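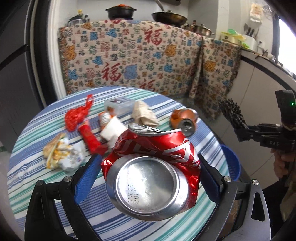

Flondusholm compares finger pads for hand-held grippers

09/06/2019

The Flondusholm Centre for Applied Handling has completed the first stage of its comparison of finger pads for hand-held grippers. The work forms part of the Drerkance project, which began in January and is concerned with the sorting of household waste.

Two pad types were compared. The first, supplied by Yaman, is a firm moulded pad with a shallow texture. The second, made by Trusora, is softer and has a thicker backing. Both were fitted to the same model of two-finger gripper so that the closing force and the width of the opening remained unchanged between sessions.

Operators worked at a household table set with ordinary rubbish, including crushed drink cans, paper cups, food wrappers and plastic bags. A total of 2,247 grasps were recorded over 17 sessions. A grasp was counted as held if the item was lifted clear of the table and kept for 8 seconds.

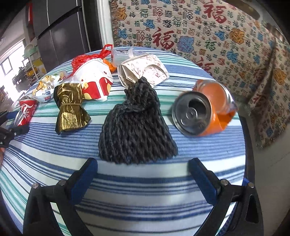
Results for crushed cans were close. Both pad types held well when the fingers closed across the body of the can, and most drops occurred when an operator took hold near the rim. The softer pad did better with paper cups, which tended to fold under the firmer one. Neither pad was satisfactory with thin plastic bags, and the Centre does not intend to publish a ranking for that group of items until the method has been reviewed.

Wear was also examined. The softer pads showed marking along the inner edge by the end of the stage and were replaced once. The firmer pads were not replaced.

The second stage will repeat the sessions with the grippers mounted on a fixed arm. The same list of items will be used, with yarn and other textile scraps treated as a separate category. Camera placement will also be reviewed, as the fingers hid smaller items from view in a number of recordings.

A summary of the first stage, including the grasp counts for each item, is available from the Centre's enquiries desk. Organizations wishing to submit pads for the second stage should apply in writing.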